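Ticket: head camera rig, Mikodholm toy tidy set
Site: Mikodholm
Opened: December 2021
Status: open, low priority 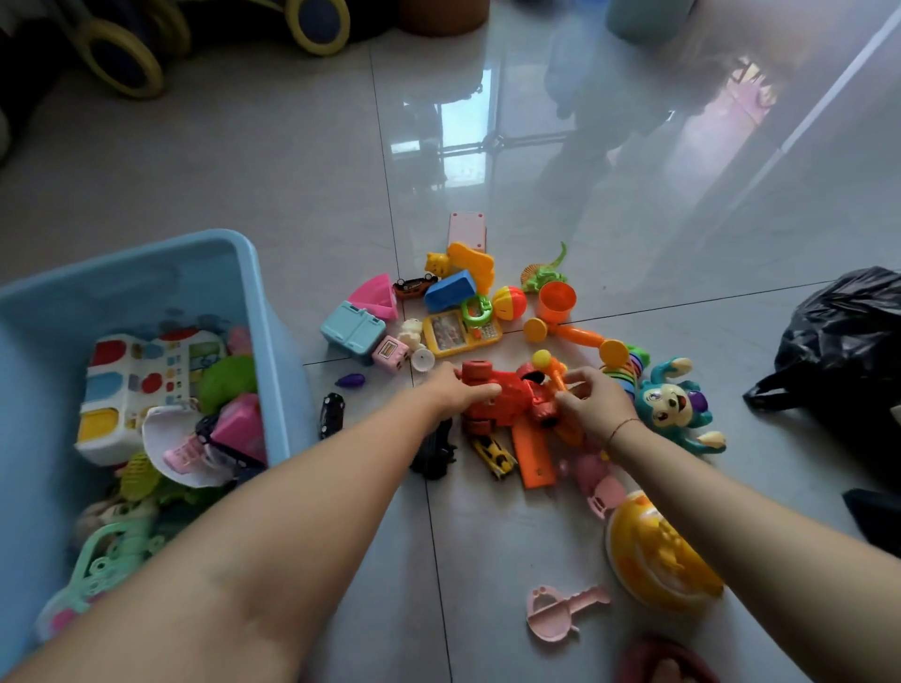
Still from the head camera, both hands at the pile, tub on the left.

Reported fault: picture from the head unit goes soft and then drops out part way through a tidy run. Recording carries on but the arm cell at Murkadwood rejects the file when it tries to load it. Three runs lost so far. Cell sits idle waiting for good ones.

Setup as found
Head unit on the padded band, cable down the back to the belt pack. Firmware 7. Battery from the Bortolotti charger, showing full. Toys on the floor, tub to the left of the wearer, floor is shiny tile with window light coming off it in the middle of the view.

Log

Entry 1. Swapped battery. No change. Dropout after 14 minutes.

Entry 2. Thought it was the card. New card, formatted in the unit not on the laptop. Same again, bit sooner if anything.

Entry 3. Checked the softness on its own. Focus is set to auto and it hunts. Worst when the hands come together over the toys, e.g. in the still, left hand gripping the red robot car and the right on it as well. Reflection off the tiles can't be helping. Set focus to fixed at 400 mm and locked it. Edges much better on playback, small stuff like the pink key is readable now. Softness I'd call done, dropout still there.

Entry 4. Dropout. Wiggled cable at belt pack end, nothing. Wiggled at the head end, picture went straight away. Plug has play in it. Retaining clip is cracked on one side, so every time the wearer looks down the cable pulls on it. Should have looked there first, my fault.

Entry 5. Temporary fix: cable taped to the band with a loop of slack before the plug. Full run, no dropout. Second run fine too. Sent both to Murkadwood.

Entry 6. Murkadwood say the first file loads, second rejected. Different error this time, exposure out of range. Auto exposure jumps when the window patch crosses the centre. Locked exposure as well, metered off the toys and not off the floor. Blind half down. Re-recorded and re-sent, accepted.

Entry 7. Arm cell ran the accepted file. Gripper offset wrong by a hair on the left side, they re-zeroed it at their end and it came good. Not a camera problem, noting it here so it dosen't get blamed on us later.

Parts
Head end plug and clip, ordered from Skotley. Due January. Asked for 3, one to fit and two for the drawer. Do not fit the old style clip, it goes on but doesn't latch.

Until the part comes
Leave the tape on. If it has to come off put the slack loop back, a tight cable will kill the plug completely.
Focus fixed, exposure locked, check both after every battery swap. Unit forgets the exposure lock when it loses power, it keeps the focus.
Do one short test clip before a full run and play it back on the laptop. The little screen on the belt pack hides the softness.
Wipe the lens. Was a thumb print on it when I got there.
Tub stays on the left. The cell has been set up for that side and moving it means teh whole place position gets taught again.

Outstanding
Lost runs to be recorded again, Mikodholm to do.
Murkadwood to confirm gripper zero has held.
Fit new plug, then take tape off and repeat the wiggle test at both ends.
Ticket stays open till then.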